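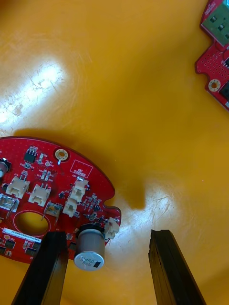
What is the hardest part of a kitting build?

Letting go. Most beginners worry about the pick, and the pick can certainly ruin an evening, but a circuit board that has been grabbed badly is still in the bin and can be grabbed again. A board that has been released badly is somewhere else.

Chapter 4
Trays, Boards and Other Soft Targets

In Chapter 3 you bolted an arm to a table and made it wave. Your family or your workshop mates were polite about this. In this chapter the arm begins to earn its share of the electric bill by kitting, the trade word for taking parts out of several containers and putting one of each into another container. A person can do it while talking on the phone. Your arm will need most of December.

The running example is the shared bench at Gulonside, a members' workshop where Nana Amegashie and Rigoberto Ochoa set out to kit parts for a small ventilation fan called the Numavlow. Each kit needs a round control board, a motor and the wiring to join them. Rigoberto had promised 300 kits. He had not, at that point, asked Nana.

4.1 Why round boards are rude

A gripper with two parallel fingers likes flat sides that face each other. A round board offers it a curve, and a board lying flat offers very little height to hold. Worse, the tall parts soldered on top look like handles. They are not handles. A capacitor will let you lift the whole board by it a few times, and then you will own a board and a capacitor. 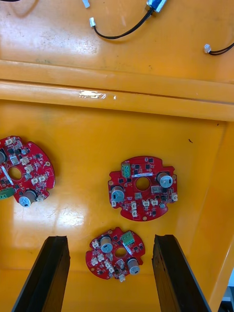
The usual approach is to choose two points on the outer edge, opposite each other and clear of any connector, and to teach the arm those points and nothing else. If the board can turn in its bin, the arm has to find out which way it is facing before it goes in. Nana used the terminal block as her landmark. Rigoberto preferred to line the boards up by hand every morning, a method that works perfectly as long as Rigoberto is awake.

Closing speed matters too. Start at 5 percent of whatever the maker proudly prints on the box, and stay there until you are bored. Boredom is a useful instrument at this stage and costs less than a force sensor.

4.2 Laying out the bench

Put the destination where every arm can reach it, and the sources around it. This sounds too simple to need a section, yet the first Gulonside layout had the motors on a shelf behind the arm, and the arm's attempts to reach them are still discussed.
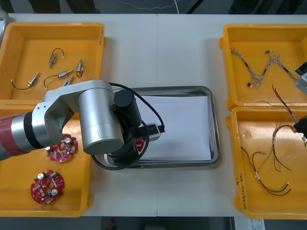 Figure 4.1 The bench with yellow parts trays on either side and the steel kit tray in the middle.

Keep wiring in its own tray, well away from the boards. Loose leads catch on everything, including each other, and a gripper that picks up one harness will often arrive with its relatives. Akosua Arthur, who wrote the pick routine for the harnesses, gave them 30 seconds each and allowed up to 16 tries before the program stopped and asked for a human. It asked often – usually around lunch.

4.3 Shiny things and raised edges

Polished steel is a poor choice for anything a camera has to look at. It shows the lamp, the arm and sometimes you, and a vision program may take any of these for an edge. Paper on the floor of a steel tray helps a great deal. The rim stays shiny, so do not ask the program to find the rim. 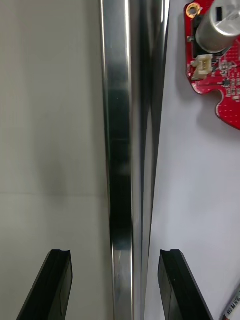

Measure its height instead, once, with a ruler, and write the number into the program as a wall the fingers may not pass through. Then add the thickness of the board being carried, a step that Rigoberto left out. Approach the release point from straight above, lower until the board is just clear of the paper, open slowly, and go straight up again before moving sideways.

Before reading on, tape a sheet of paper to your own bench and practice this with a coaster. The coaster should be one you dislike. When it lands inside its pencil outline ten times running, go to Section 4.4, where we replace it with something that costs money.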